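送餐项目中期进展报告(一月)
致:Hovia 基金,社区营养拨款
项目点:Tommont 镇及周边三个村
执笔:Colette Roussel
附件:支出明细表,另发。菜单样表,另发。

先说结果。还在走,没停过。比计划慢一截,慢在路线和厨房交接上,钱没超。下面按拨款书的顺序写,有几项合并了,时间紧,见谅。

一、送了多少

本期送出 3,838 份热餐。拨款书里的目标是全年的数,没有分期目标,所以这里不好说完成率,只能说按现在的速度,年底能到,前提是 Prundow 那条线不再断。在册老人里目前有 311 位每周至少吃到一顿。上次报告写的人数里混进了已经搬走和住院的,这次清掉了,两个数放一起会觉得涨得不多,请以这次的为准。旧表我保留着,需要可以对。

住院的人怎么算,之前没规定。现在的做法:住院满两周先停餐,名额留着,出院前一天家属或病房打电话来,第二天恢复。电话打不通的情况不少。Brigitta Auer 在跟医院社工那边谈,希望出院单上加一行“是否需要送餐”。对方口头同意,书面的还没来。

独居的优先,这条没变。夫妻两人都在家、其中一位还能做饭的,排后面。有家属不满意,解释过了,有一户还是写了信来,信附在另发的文件里。

二、厨房

Toivonen 厨房从秋天接手主餐,原先那家只做到合同到期。交接比预想的乱。菜谱给了,份量表没给,头两周土豆多肉少,收到投诉。后来 Aroha Tamihana 去厨房站了四个早上,跟着他们从备料到装车,把份量表重新写了一遍,现在贴在出餐台边上。之后投诉基本没有了,剩下的是咸淡。

咸淡这个事单独说。有高血压的要少盐,这部分人多;另一部分觉得没味道,吃两口就放下。厨房不可能做两锅。现在的折中是主菜少盐,另配一小份酱或腌菜,单独装,签收表上勾了“限盐”的不给。第一周装错过,把酱给了两户限盐的,当天下午打电话追回来了,没吃。之后酱改在装车时最后放,按名单对着放,没再出错。

软食和糊状餐:拨款书里写“视需要提供”。需要比写的时候大得多。吞咽有困难的老人,之前多半是家里人自己拿勺子压碎了喂,没人登记过。这次入户时加问了一句“吃东西会不会呛”,答会的很多。糊状餐成本高,费时,厨房那边每天多出一个人半天的工。这笔钱原预算里没有,目前从“应急”科目走,下期需要正式调整,见第六节。

蔬菜供应还行。冬天叶菜贵,换了几次胡萝卜、卷心菜、冻豌豆。鱼每周一次,去刺的,贵,但不想砍。有几位老太太是专门问哪天有鱼的。

三、路线和车

两辆车,一辆老的。老的那辆十一月底坏在坡上,当天那条线的餐晚到一个多小时,到的时候测温不合格,整批没发,改发了备用的罐头汤和面包。备用包是去年就做好的,放在车里,这次真用上了。用完补了一批,换了不用开罐器的那种,因为有人家里根本没有开罐器,有的有但手使不上劲。

修车费见明细。修车的说还能撑一个冬天。我个人不太信,但是先这样。

Prundow 线最长,户与户隔得远,山口一下雪就封。封路的日子我们提前一天送两份,一份当天热的,一份冷藏的第二天自己热。问题是第二天那份到底热没热、吃没吃,不知道。打过电话回访,大多说吃了。“大多说吃了”这种话写在报告里也没什么用,我知道。下期打算请邮递员顺路看一眼,正在问邮局那边行不行。

送餐时间:从上午十一点提前到十点四十出车。因为末尾几户等到一点多,有糖尿病的等不了。改了之后厨房那边要早起二十分钟,谈过,同意了。

司机排班现在以经稳定,不再每周临时找人。油费补贴按公里算,每月底结,之前是攒着一起结,有人垫了很久。

四、入户和吃剩的情况

这一块是拨款书里写得最虚的,也是这期做得最多的。原文是“了解受益者的进食状况”。怎么了解,没写。

一开始用问卷。问卷回来全是“好吃”“谢谢”“都吃完了”。没法用。老人怕说不好就停餐,有一位直接问过:我说不好吃你们是不是就不来了。所以问卷停了,换成看。送餐的人第二天取回餐具时,看剩了什么,在单子上画个圈:没动、动了一点、一半、差不多吃完。不问为什么。一周下来再由 Wilma Van Hecke 汇总,连着几天“没动”或“动了一点”的,她打电话,或者上门坐一会儿。

看出来的东西比问出来的多。随便记几条:

肉块大的,剩。切小了就不剩,同一锅肉。
米饭剩得比土豆多,跟原来想的反着。
汤几乎不剩。
连着下雨的那几天全线剩得都多,原因不明。
一个人吃和有人在旁边吃,差很多。取餐具的时候邻居正好在,那天往往是吃完的。
假牙。好几户不是不想吃,是假牙松了,几个月没去调。已经转给诊所三位,有一位调好了。

最后这条之前完全没想到。现在入户单子上加了一行。

体重:跟社区护士说好每两个月称一次,愿意称的才称。第一轮称完了,第二轮正在称,数据不够,本期不报。不想拿一轮的数糊弄。

五、餐具

原来全部用一次性餐盒。量大,垃圾多,塑料盖子紧,手有关节炎的打不开,有人拿剪刀戳。拨款书里允许拿一部分钱试可回收的餐具,这期试了。

先是深碗。不行,看不清碗底,舀的时候手腕要抬高,洒。后来看浅口圆盘,浅色,边上带一圈薄沿,勺子能靠着沿推。视力差的老人另有一个问题:白盘配白米饭白鱼,看不见边界在哪,以为吃完了其实剩一半。所以颜色也在比,浅色的、深色的都在看,还没定。太深的颜色有人嫌,说像喂猫的。

洗消在厨房做,送餐的人只管取。丢失和打碎的按月记。破损不算多,丢的比破的多,多半是老人收进自己柜子里了,也有拿去垫花盆的。这个不打算追。

采购方面,先订了 100 套,分给 Tommont 镇里两条短线试,Prundow 线暂时继续用纸盒,路太颠。 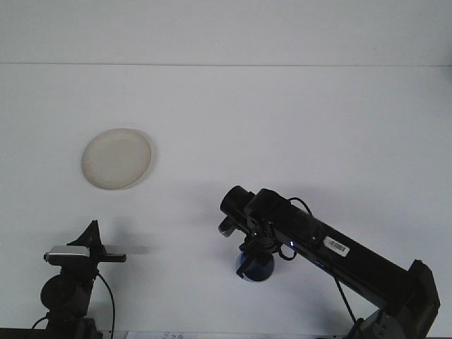

Lorraine Ruddock 读了这一节的草稿,意见是餐具先放一放,真正该写清楚的是有没有人陪着吃;她说她跑的那条线上,换什么碗都不如坐下来十分钟管用,有一户老先生三天没动过饭,她那天把自己的三明治带进去吃,他就跟着把汤喝了,面包也吃了半片。她还问拨款能不能出“坐十分钟”的钱,要是不能,报告里至少别写成是菜单的功劳。

这个意见我同意一大半,所以原样放在这里。难处是时间。一条线上每户都坐十分钟,后面的餐就凉了,温度过不了。试过一种办法:送完之后再折回去,挑两户坐。午后一点多,多数人已经吃完或者放下了,折回去陪的是聊天,不是吃饭。也有用,但是另一回事。

另一种办法是把人凑到一起。Tommont 的旧图书室每周有一个中午空着,暖气有,厕所无障碍的,在一楼。能走的、能接的,接过来一起吃。十二月办了三次,第一次来的人少,第三次桌子不够坐。来的人吃得明显比在家多,这一点几个送餐的看法一致。但来得了的本来就是身体好些的,不能直接比。接送用的是送餐那辆新车,送完餐再去接,时间很赶,有一次让人在门口等了二十五分钟,外面零下。之后改成先接人再送最后一段,也不理想。

聚餐要不要继续,下期预算里要给个说法。我倾向继续,每周一次,不扩。

六、钱

本期支出在总额之内。分科目看:

食材:略低于预算。叶菜换根菜省下的。
厨房人工:超。糊状餐那半个工,还有提早二十分钟。
车辆:超。修车。
餐具:未用完,剩下的等颜色和尺寸定了再订。
通讯和印刷:低。问卷停了,不印了。
应急:动用 745 欧,其中大部分是糊状餐的人工,小部分是备用包补货。

请求把餐具科目里没用完的部分转到厨房人工,总额不变。按拨款协议,科目之间调整需要你们书面同意,所以在这里正式提出。如果二月底前能答复最好,厨房那边的合同三月要续,续的时候要写明工时。

发票有两张还没到,一张修车的,一张鱼。到了马上补。明细表里这两行标了黄。

七、出过的问题

都写上,免得以后在解释。

一、车坏那天的事,见第三节。
二、酱装错,见第二节。
三、名单重复,一位老太太用婚前姓和婚后姓各登记了一次,收了三周双份。她没说,分给了楼下。现在按地址再核一遍。
四、有一户敲门没人应,送餐的按规定打电话、找邻居,邻居有钥匙,开门发现人摔在厨房地上。意识清楚,送了医院,髋部骨折,现在在康复。事后把流程走了一遍,从敲门到开门用了多久,哪一步能快。结论是邻居的电话要印在送餐单上,不能存在某个人的手机里。已经改了。
五、冰箱。回访时看到有人把几天的餐攒着,有的过期了。现在取餐具时征得同意会看一下冰箱,有不愿意的,不勉强。
六、过敏登记表有两版同时在用,旧版没有“坚果”一栏。旧版全部收回,重新问了一遍。没有出事。

第四件事之后,有两家家属主动来问能不能加入。我们解释了,送餐不是看护,不能代替报警器或者每天上门的人。这话要反复讲。

八、下期要做的

餐具定下来。浅盘还是别的,深色还是浅色,三月前定。
Prundow 线封路日的回访,邮局答复之后安排。
医院出院单那一行,拿到书面的。
第二轮体重称完,两轮一起报,不管好看不好看。
聚餐每周一次,接送时间重排。
假牙和配镜的转介,跟诊所商量固定一个下午。
老车。要不要提前申请换,请你们给个意见,换车不在这笔拨款范围里,我们知道,只是想知道有没有别的口子。
给送餐的人做一次噎呛急救培训,社区护士愿意来讲,场地用图书室,不花钱。

还有一件小事。有几位家属想付一点钱,说白吃过意不去。拨款协议里没写能不能收。我们现在一律没收,有人就塞苹果、塞毛线袜。如果可以设一个自愿的捐款信封,请告诉我怎么入账。不可以也请告诉我,我好回人家。

九、附:几句送餐单背面的留言

送餐单背面现在留了空白,有人写。抄几条,字迹看不清的没抄。

“鱼好。上次的太干。”
“请敲重一点,我听不见。”
“胡萝卜又是胡萝卜。”
“周围人都说汤好喝,我的没有肉。”(查了,他勾了不吃肉,自己忘了,已改。)
“盖子终于能打开了。”
“能不能晚上也来。”

晚餐的事写在留言里的不止一条。现在做不到,厨房下午三点就收了。有几户把中午的餐分成两半,晚上吃另一半,所以单子上画的“一半”不一定是剩的。这个是 Wilma 打电话时才问出来的,之前的汇总把这些都算成吃得少,需要回头改。表格正在改,改完补发,第四节的内容不受影响,那里没有用到这个数。

有问题直接打我电话,上午十点半之前或者下午两点之后,中间在车上。

Colette Roussel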